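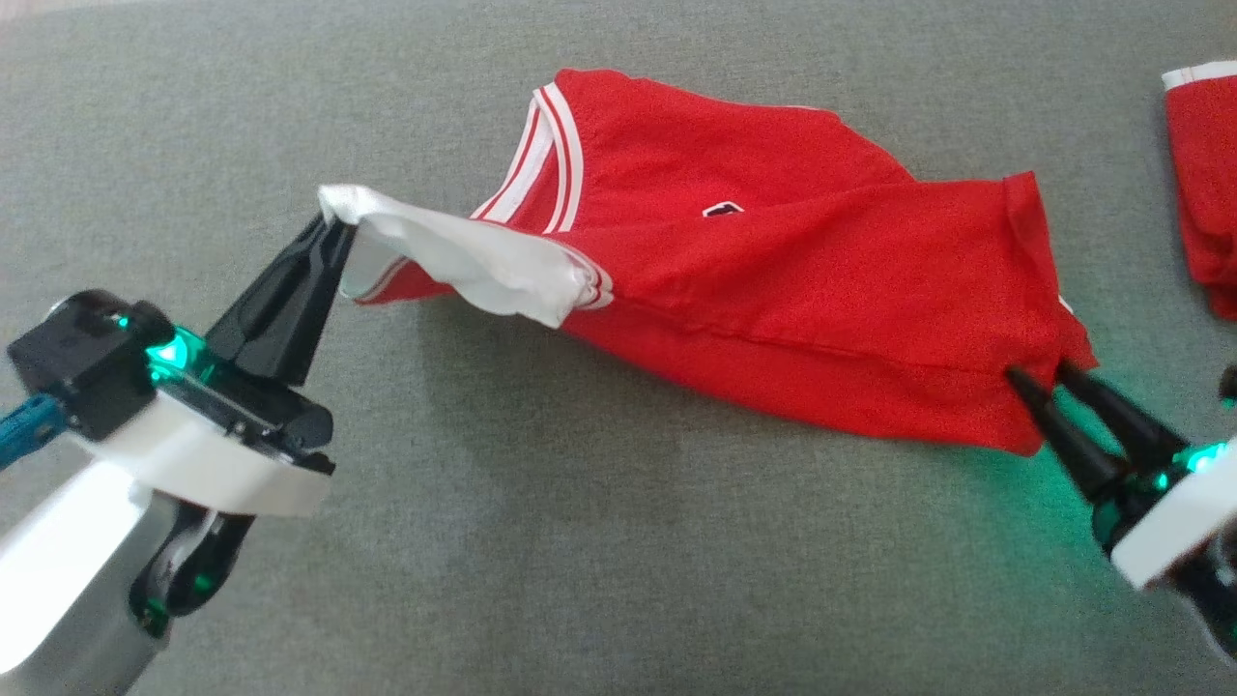
One respondent from Grurnholm objected that the question on color loss made no sense for a shirt in two colors, as the red part had faded and the white part had turned pink, and the form left space for only one answer. The objection is a fair one and bears on how the results in this section should be read.

Figure 4. Red short-sleeved shirt with a section of white fabric at one end, partly folded.

4.2 Reported color change in household washing

The questionnaire was sent to 3000 households in the Grurnholm supply area, and 395 returned a form that could be used. This is a response rate of 13.2 percent. Each household was asked to list the colored garments washed in the past month and to state, for each one, the fiber content on the care label, the wash temperature, the detergent type, and any change in color noticed since purchase. The returned forms listed 2127 garments, a mean of 5.4 per household. Bed linen and towels were left out even where respondents had added them by hand.

Change in color was recorded under two headings. Fading covers any loss of depth in the original shade. Transfer covers dye picked up from another garment or from another part of the same garment. Transfer was reported for 237 garments, or 11.1 percent of the total. Fading was reported far more often, but the answers are harder to use. Many respondents marked it as "slight" for every item on the form, including items bought within the past month, and we suspect that some of these marks were made out of habit. Fading is therefore treated only in general terms below.

Garments that combine a strong color with white (see Figure 4 for the general type) are a special case. In a single-color garment, dye released into the wash water is lost to the drain or to other items in the load. Where white fabric is sewn to dyed fabric, the two remain in contact during washing, spinning and drying, and sorting the load by color offers no protection. The form did not ask whether transfer came from within the garment or from elsewhere in the load. Free-text comments suggest that respondents did not always know. In the tables, two-color garments are kept apart from the rest.

Wash temperature was taken as reported. Older machines in the area have a dial without degree marks, and in these cases the respondent's wording ("warm", "hot") was coded by the rule in Appendix B. The coding is coarse. A garment entered as warm may have been washed at any setting from the middle of the dial upward – a wide band for reactive dyes on cotton, where the loose dye left from manufacture comes out mostly in the first few washes.

Detergent was coded as powder, liquid or color detergent. Prallo is sold in all three forms under one name, and respondents who wrote only "Prallo" were placed in a separate group with the type unknown. We did not attempt to assign these answers by package size or price. Households that used the Pētersons laundry for part of their washing were kept in the sample, but garments sent there were dropped, as neither the temperature nor the detergent could be stated by the respondent.

Drying was covered by a single question (line, rack or tumble dryer). It should have been split in two. Time spent damp in the basket before drying is a known cause of transfer between touching fabrics, and several comments describe stains with a sharp edge, as would be expected from contact and not from dye carried in the wash water. The second round of the questionnaire, planned for March, asks for the time between the end of the wash and the start of drying.

A subset of garments was later lent by their owners and measured at the Puletden laboratory under a standard light source. Shade readings were taken at the collar, the center front and the lower hem. No reading from before first use was available, so the inside of the hem fold was taken as the reference. This understates the true change, as the fold is washed along with the rest of the garment – though it is shielded from daylight and from most rubbing. The readings are given in Section 4.3.

Last updated: March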